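Loose power cables inside an older desktop case, how do I tidy them?

Posted by Mared Gwilliam, June 2019

I have an old tower that I use for backups. I opened it to add a second hard drive and found the power cables hanging in the middle of the case. The supply is a Domodmont and none of its cables unplug from the supply end. One bundle goes to the drives and a spare connector just dangles. The SATA cable that came with the new drive is also much longer than it needs to be. Is it worth doing anything about this, or should I close it up? I don't want to spend much.

2 replies

Grornitz_user

Worth doing, and it should take you 30 minutes. Shut down, switch off at the wall, unplug the cord and hold the power button for a few seconds. Touch bare metal on the case before you reach in.

Fold the spare power leads back on themselves and tie them to the drive cage or a chassis rail. Use small nylon ties, 6 inch ones are plenty. Don't pull them tight, you want to be able to slide the bundle a little. Keep everything away from the fans, thin fan wires included.

For the SATA cable, don't fold it flat. A wide loop is fine. If it bothers you, buy a shorter one.
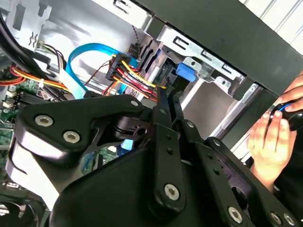 Power leads and blue SATA cable near the drive bay

Before you put the side panel back, push on each connector you went near. I knocked a drive plug half out once and spent an evening thinking the drive was dead.

dultow6

Just close it. Mine has been a mess for years and runs fine. Blow the dust out while you have it open though.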